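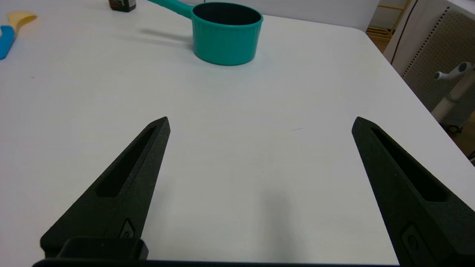 *Fig. 1. Teal saucepan with a dark interior and a long handle.*

## Unit 8: Pots, Pans and the Small Kitchen

These notes go with the April session on cookware. Bring them to the practical, along with your inventory sheet from Unit 7.

### Parts of a saucepan

Learn these terms. They are used on the inventory sheet and in the written test.

- **Body** – the wall and base together. Walls can be smooth or ribbed.
- **Rim** – the top edge. A rolled rim is turned over on itself, so there is no raw edge to catch a cloth or a finger.
- **Lining** – the inside surface. Dark linings are common on nonstick pans.
- **Handle** – one long handle on a saucepan, two short ones on a stockpot.

The pan in Fig. 1 has vertical ribbing on the outside and a rolled rim. Write both under "Body and rim" on your sheet. Color goes in its own column and is never used alone to identify a piece, because a set may have several items in the same color.

### Where the handle goes

A pan on a stove or counter should have its handle turned inward, away from the front edge and away from the next burner. A handle that sticks out over the edge can be caught by a sleeve or pulled by a child. In class we use the same rule on tables, even when nothing is being heated. If the table is used from two sides, turn the handle along the length of the table.

The same goes for spoons and other tools. Lay them flat and fully on the table, or put them in the crock. Don't leave a spoon standing in an empty pan – the weight of it can tip a light one.

### Laying out a work area

For the practical you will set out a play kitchen, then a full-size one. The play kitchen comes first because everything fits on one table and mistakes are quick to fix. The steps are the same for both.

1. Clear and wipe the surface.
2. Put down the largest piece of cookware.
3. Place plates to one side, with room to set food on them.
4. Group the food pieces.
5. Add utensils last.

Overflow items go on a second table and are brought over as needed. Keep a clear space in front of the pan at least as wide as the pan itself.
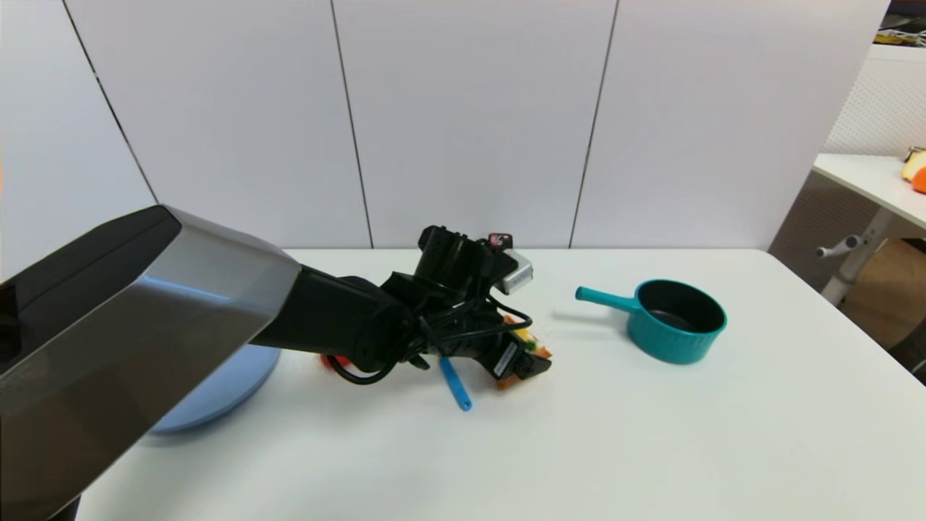

**Does the pan have to go on the same side for everyone?**
It goes on the side of your working hand, so left-handed students should reverse the layout.

### Care of nonstick linings

Use wood, silicone or plastic tools. Metal edges scratch the lining, and a scratched pan is marked "worn" on the sheet. Let a hot pan cool before it goes in water. Wash with a soft sponge and dry it before stacking, with a cloth or paper towel between pans.

Play cookware gets the same washing, but it must never go on a real burner. Store it on its own shelf, labeled.

### Inventory codes

The class stock list has 647 lines. Cookware starts at line 171. Pieces from the Drolleo set are coded D and pieces from the Komex set are coded K. If you can't tell which set a piece belongs to, write U and leave it in the tray by the sink.

### Before the practical

Read the handle section again and fill in the top half of your sheet. The practical takes roughly 2 hours, including cleanup. Sheets are handed in at the end, with the code column complete.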